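Torbridge rover pulls left after camera bracket swap — where do I start?
Forum > Ground robots > Setup and repair

hedgeback
18 Mar 2026
Hello all. I look after a little Torbridge pavement rover, the six-wheeled one, and I changed the front camera bracket on it because the old one had cracked right along the bend. New bracket went on fine, all the bolts lined up, very pleased with myself. Now it pulls left. It isn't dramatic, it just creeps over towards whatever is on that side and then corrects with a twitch, like somebody nodding off at the wheel.

Wheels are clean, tyres are a matched set, and it drives dead straight if I push it along by remote with the camera off. So I'm fairly sure it's the camera and not the legs. I haven't redone the calibration yet because the last time I did that I made everything worse and had to restore from backup.

Where would you start?

pobblewick
If it's straight on the remote it's the bracket, agreed. The replacement ones are folded a bit differently from the originals. Measure from the floor to the middle of the lens with it standing on something flat. The settings file on mine expects 335 mm. Mine came out low after the swap and I had to put washers under it.

I'd also put a straight edge across the nose and check the camera isn't turned. You'll never see it by eye.

Lộc Quan
Please don't start with washers! I did that on two rovers at Grarnberg and spent ages chasing my tail, as the washers squash and then you're back where you were. Measure it, write the real height and the real angle into the settings, and leave the metal alone. The software doesn't care if the number is a bit odd so long as it's the true one.

pobblewick
Can't agree with that, sorry. If you let every rover have its own numbers you're stuck the day somebody copies a settings file from one to another. Shim it properly (steel, none of your rubbish nylon washers) and they all stay the same.

Lộc Quan
And who's copying settings files between rovers? :) That's the bit I'd stop.

hedgeback
Right, I've measured. Height is spot on, which surprised me. The camera is turned though, I can get a feeler gauge in one side and nothing on the other. So now I'm trying the new angle in the simulator before I let the real one loose. I'm using the stock city map, down on the paving with the tall concrete wall on the left and the West Hotel over on the far side. I like that spot because there's a good dark joint between the slabs, and a big flat wall for it to creep towards if it's going to. 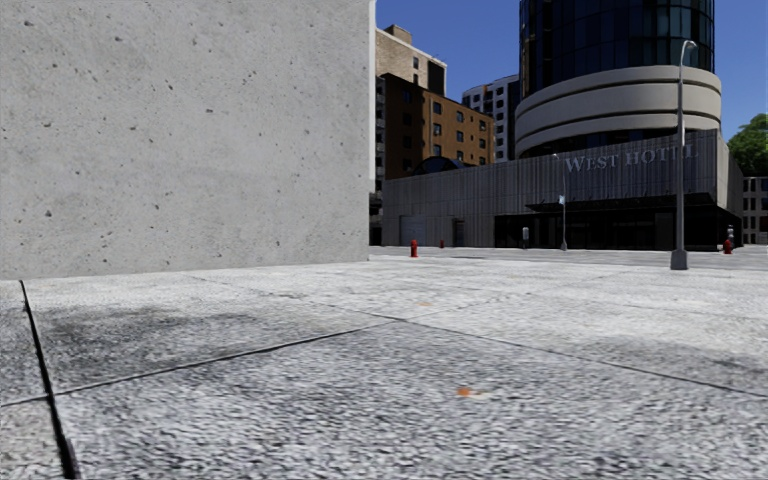
Does the rover need to be warmed up before you calibrate the camera?

Give it 30 minutes switched on and standing still, then calibrate.

That's from my own notes by the way, I asked the Torbridge helpline last June and wrote it down. Posting it as I know I'd have wanted it.

marrowfat
Good, that catches loads of people out. One thing about your patch of paving, hedgeback: I'd be careful trusting a plain wall. There's hardly anything on bare concrete for the camera to hang on to, so whatever you see there might be the wall's fault and nothing to do with your angle. Hydrants and lamp posts are much kinder. I'd try a run out across the open bit towards the hotel as well and compare the two.

hedgeback
Fair point. Will do both.

pobblewick
Do the wall too, I'd say. Real pavements are full of boring walls. If it only behaves when there's a hydrant to look at it isn't fixed.

marrowfat
Didn't say skip it, said don't trust it on its own!

hedgeback
OK, update. With the angle typed in, the sim rover goes straight on both runs. A hair of wobble along the wall, none in the open. Then I loosened the real bracket and found a burr under one of the bolt heads, filed that off, and the gap has gone. So the angle is back to zero in the settings and I haven't used a single washer. You were both wrong, ha.

Lộc Quan
I'll take it. Did you do the bolts up evenly? The Nguyen-Tran brackets want doing a bit at a time, corner to corner — go round one by one and it'll twist on you again.

hedgeback
It is a Nguyen-Tran one, and I went round one by one. Off to undo it all.

pobblewick
While you're in there, look at the camera lead where it goes into the Flusmont box. Mine had rubbed nearly through after 12 weeks. Bit of split tubing sorted it.

hedgeback
Lead's fine, tubing ordered anyway. Calibration tonight, backup taken first this time.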